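Section 4: Setting up the two-tray sandwich station

Use this section for a single-plate build at the counter. For boxed orders, see Section 6. The steps assume that the counter has been cleaned and that fillings have been prepared as described in Section 3.

What you need

2 clear rectangular trays, open at the top
1 round plate with a raised rim
Sliced white bread, 2 slices per sandwich
Green layer (lettuce, or a mashed green spread)
Bacon, cooked and drained
Cheese, in square slices
Paper towels
Station log (Azimi format, one sheet per shift)

Note: The trays and plates come from the Guro starter pack. Other trays can be used if they are clear and low enough to reach into without tipping the food.

4.1 Laying out the station

1. Wipe the table and let it dry.
2. Put the plate down in the center, at a comfortable reach.
3. Put one tray to the left of the plate and one to the right, with the open side up. Leave a gap on both sides so the plate can be lifted out without touching a tray.
4. Check that both trays sit flat. A tray that rocks usually has a crumb or a scrap of film under it.
5. Divide the parts for one sandwich between the two trays. The order below works for most people, but either tray can hold any part.

Left tray: meat.
Right tray: cheese and the second slice of bread, stood on edge against the wall of the tray.

Standing the flat parts upright makes them easier to pick up one at a time. Cheese that has been lying flat in a warm room tends to stick to the tray floor – if it does, lift one corner first and peel slowly.

Caution: Keep raw food out of these trays at all times, including during practice.

4.2 Building the sandwich

1. Lay the first slice of bread on the plate. It does not need to be exactly centered, but the whole slice should be inside the rim.
2. Add the green layer. Lettuce can reach past the crust a little. Stop a mashed spread just short of the crust, or it will squeeze out when the top goes on.
3. Lay two strips of bacon across the green layer. They may cross each other. Trim or fold any strip that hangs far over the bread.
4. Put one slice of cheese on the bacon. Turned corners are fine.
5. Lower the second slice of bread onto the stack, bottom edge first, and let go once it is resting on the cheese.
6. Check that both trays are empty. A part left in a tray is a part missing from the sandwich.

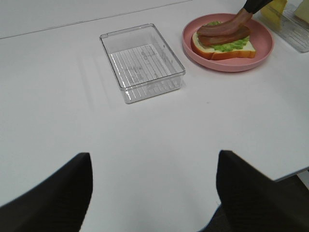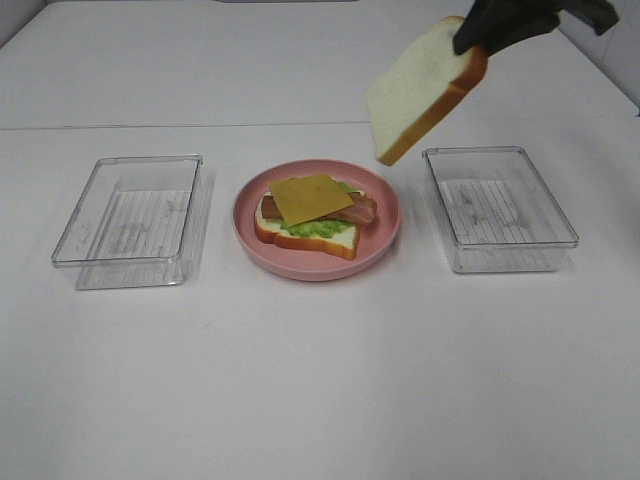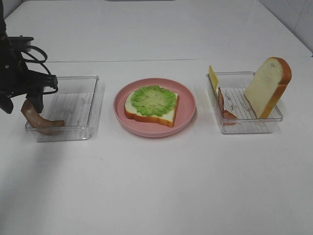
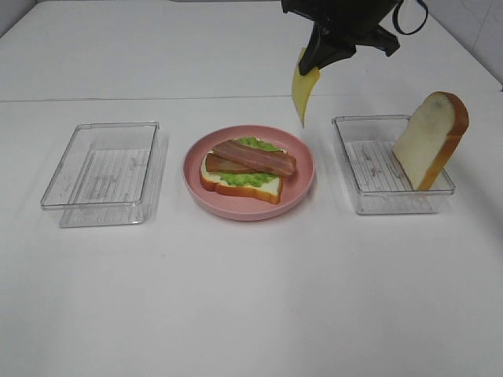 Figures 4-1 to 4-4. Plate and clear trays during a build. In 4-2 the cheese is on and the top slice is still to be placed.

Note: The figures are not in build order. Follow the numbered steps.

4.3 If something goes wrong

Bacon slides off when the cheese goes on. Lift the cheese, move the strips closer to the middle and start again from step 4. Bacon that is still greasy should be blotted with a paper towel first.

Lettuce springs up at one side. Turn the leaf over so the curl faces down. Very stiff leaves can be pressed flat by hand before they go into the tray.

Top slice lands crooked. Pick it up by the crust and set it down again. Do not drag it across – the cheese will move with it.

Food is dropped on the table. Throw it away, wipe the spot and take a new piece from stock. Do not put it back in the tray.

4.4 Between sandwiches

Refill both trays before you put down the next plate. Brush out crumbs as you go. The ridges on the tray floor catch them, and a dry pastry brush gets them out faster than a cloth. Swap both trays for clean ones after 14 sandwiches or at the end of the hour, whichever comes first.

Wash trays by hand in warm, soapy water and dry them upside down on the rack. Do not use scouring pads. Replace a tray when it is cracked at the rim or too cloudy to see the food through the side.

4.5 Stock and log

Trays are reordered through Plistotar in cases of 100. At the Flultcombe counter, Brittany MacDonald places the order on Wednesday, so leave a note in the log before then if the shelf is low. Questions about the build order or filling changes go to Melur Tambunan.

Write the number of finished sandwiches and discarded parts on the log sheet at the end of the shift, and initial it.

Continue to Section 5 for wrapping and labels.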